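Drying and Caring for Football Boots at Home

By Rawiri Hinds
November 2024

Most boots that come apart at the sole have been dried too fast. The adhesive that bonds the upper to the plate softens with heat, and the upper shrinks at a different rate from the plate as it dries. A pair worn twice a week should last a full season if the steps below are followed after every wet match.

Before you start

You need a stiff nylon brush, a soft cloth, newspaper or plain newsprint, a stud key and a bowl of lukewarm water. Detergent is optional. Dish soap is acceptable on synthetic uppers. Do not use it on leather — it strips the finish, and the leather stiffens within a few washes.

1. Remove the mud

Knock the soles together outdoors and brush off what remains. Work from the heel forward. Mud packed around the studs comes out more easily while damp, so do this on the day of the match. Wipe the upper with a damp cloth. Never hold the boot under a running tap, and keep water away from the collar lining.

2. Take out insoles and laces

Insoles hold more water than any other part. Stand them on edge against a wall. Laces can go through the washing machine in a mesh bag at a low setting. If the insole is glued down, leave it and allow an extra night of drying.

3. Check the studs

Unscrew each replaceable stud, wipe the thread and put a trace of petroleum jelly on it before refitting. Tighten by hand with the key and stop when it seats. Replace any stud with a sharp burr on its edge. Steel studs from Roris and aluminum ones from Hellwig use the same key but are different lengths, so do not mix them on one boot.

4. Pack with paper

Crumple the newsprint loosely and fill the toe first, then the heel. Change it after 2 hours, and again before bed. Tight packing stretches the toe box. Cedar shoe trees are suitable once the inside is no longer wet to the touch, but not before.

5. Dry at room temperature

Put the boots on their sides on a rack with air moving past them. A small desk fan is adequate. Keep them at least 3 feet from a radiator, stove or heating vent. Direct sun through a window is as harmful as a radiator for dark uppers.

If the boots are needed the next morning, a hair dryer can be used on the cool setting only. Keep the nozzle a hand's width from the opening and move it constantly. Stop after five minutes, let the boot rest for ten and repeat. Do not aim it at the sole joint.
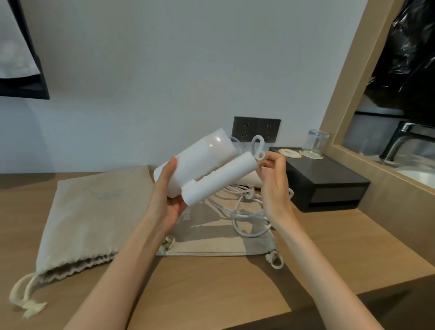 6. Condition leather uppers

Wait until the leather is fully dry. Apply a thin coat of neutral conditioner with a cloth, leave it overnight and buff. Once every three or four matches is enough. Synthetic and knit uppers need no conditioner.

7. Store between seasons

Clean the boots, fill them with fresh newsprint and keep them in a cotton bag. Plastic traps moisture. In April, or whenever your season ends, loosen the laces completely before putting them away — a boot stored tight keeps its creases.

Related tips

Getting grass stains out of white shorts
How to wash goalkeeper gloves
Re-inflating a match ball without damaging the valve
Tutia shin guards: replacing worn straps
Removing odor from a kit bag

We use cookies to remember your settings and measure visits. By continuing to use this site you accept our cookie policy.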